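Stoff und Buchstaben: was ich beim Dekorieren und Verstauen gelernt habe

Bei uns wird gern gefeiert, und jedes Mal hing am Ende irgendwo ein Tuch schief. Mittlerweile habe ich ganz ordentlich Übung darin (und einen Schrank voller Stoff, über den mein Mann lieber schweigt). Weil mich Amra neulich wieder gefragt hat, wie ich das mit dem dunklen Hintergrund mache, schreibe ich es jetzt endlich mal auf.

Zuerst der Stoff. Kauft ihn größer, als ihr denkt! Ich nehme mindestens einen halben Meter mehr pro Seite, dann kann man oben umschlagen und unten verschwindet der Rest hinter einer Kiste. Dunkle Stoffe verzeihen viel, zeigen aber jeden Fussel, also vorher einmal mit der Kleiderrolle drüber. Und wenn ihr zwei Bahnen braucht, lasst sie gut eine Handbreit überlappen. Stoß an Stoß klafft immer, spätestens wenn jemand die Tür aufmacht.

Knicke sind das ewige Thema. Baumwolle bügle ich leicht feucht von links. Bei allem, was glänzt, bin ich vorsichtig: niedrigste Stufe, ein Geschirrtuch dazwischen und erst mal an einer Ecke probieren. Ich habe mir im Juli ein richtig schönes Stück Satin ruiniert, der Bügelabdruck ist bis heute zu sehen. Seitdem hänge ich Satin lieber am Vorabend ins Bad, lasse heiß duschen, wer eben duschen will, und streiche ihn danach mit der Hand glatt. Ganz glatt wird er davon nicht, aber abends bei Lampenlicht stört das keinen.

Zum Aufhängen nehme ich am liebsten kurze Bänder. Stoff oben zusammenraffen, Band herum, doppelter Knoten, Enden einfach hängen lassen. Klammern gehen auch, rutschen mir bei schwerem Stoff aber weg. Klebehaken bitte nur auf glatten, fettfreien Flächen! Auf Raufaser halten die bei mir genau bis zum Eintreffen der Gäste.

Buchstaben immer erst auf dem Boden auslegen und dann von der Mitte nach außen befestigen. Wer links anfängt, hat rechts keinen Platz mehr, da spreche ich aus Erfahrung (bei Borislavs Geburtstag stand das letzte V auf der Heizung). Für Papier und Pappe reichen 2 kleine Stücke doppelseitiges Klebeband, bei Moosgummi nehme ich lieber Stecknadeln von hinten. Und traut euch ruhig, sie ein bisschen zu verdrehen, das sieht viel fröhlicher aus als so eine schnurgerade Zeile.

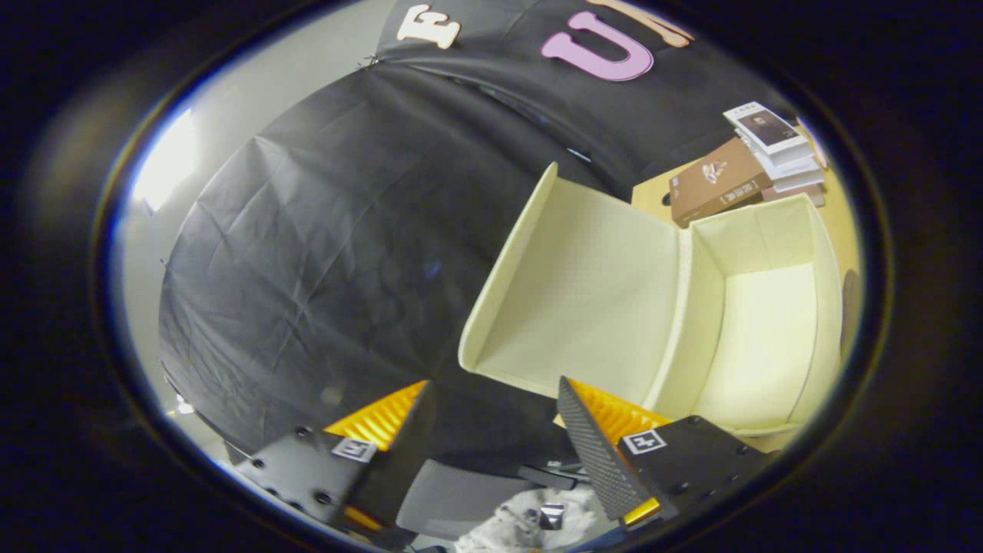
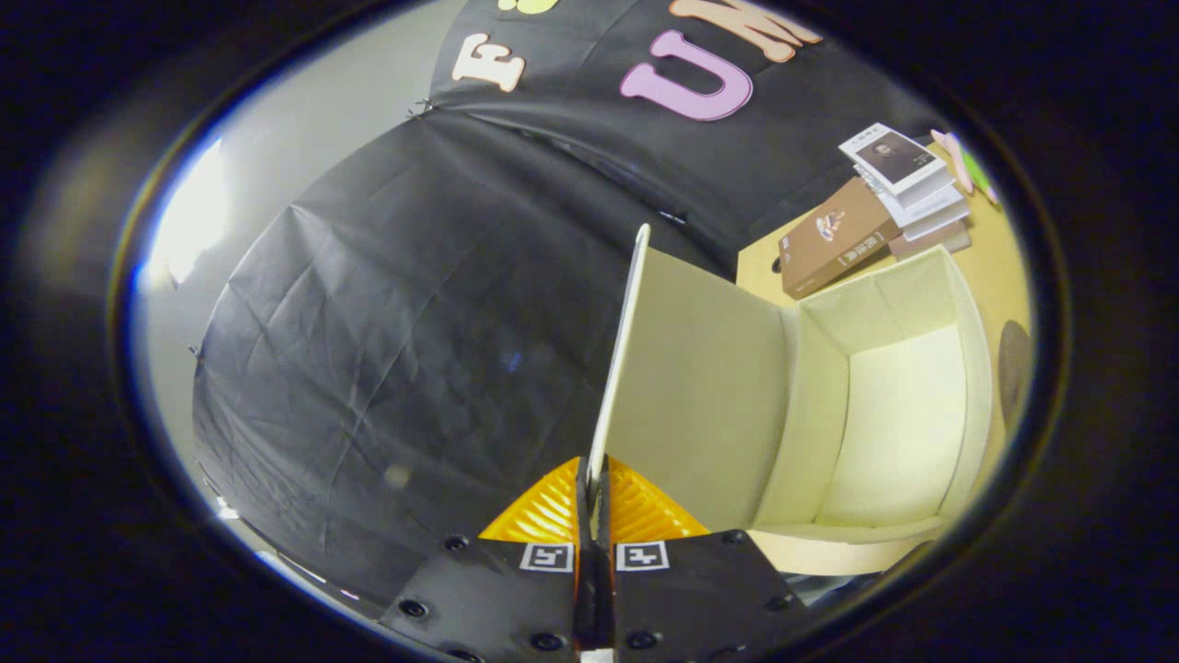 Oben Buchstaben auf schwarzem Stoff, darunter eine offene cremefarbene Stoffbox.

So, und nach dem Fest? Da trennt sich die Spreu vom Weizen, bei mir jedenfalls. Früher habe ich alles in eine Tüte gestopft und mich ein Jahr später geärgert. Jetzt wird Stoff gerollt, am besten um eine leere Geschenkpapierrolle. Zwei Gummis drum, fertig, und beim nächsten Mal spart man sich die Hälfte vom Bügeln.

Die Buchstaben kommen flach zwischen zwei Bögen Backpapier, Kleberreste vorher abrubbeln. Das geht gut mit einem Tropfen Speiseöl auf dem Wattestäbchen, nur bei Papier natürlich nicht, das gibt Flecken. Bänder wickle ich um ein Stück Karton mit Kerbe, den Trick habe ich von Snežana.

Stoffboxen mag ich zum Verstauen sehr gern, weil sie im Regal nicht klappern und leer wenig Platz brauchen. Schwere Sachen nach unten, und wenn der Boden durchhängt, einfach einen passend zugeschnittenen Karton einlegen. Staubig geworden? Absaugen mit der Polsterdüse, Flecken mit lauwarmem Wasser und etwas Feinwaschmittel abtupfen und die Box dann offen trocknen lassen. Nicht zu früh wieder einräumen, sonst müffelt es!

Ach ja, und klebt einen Zettel mit dem Inhalt an die Seite. Bei mir stehen inzwischen 5 Boxen nebeneinander, und ohne Zettel mache ich garantiert immer erst die mit den Ostereiern auf.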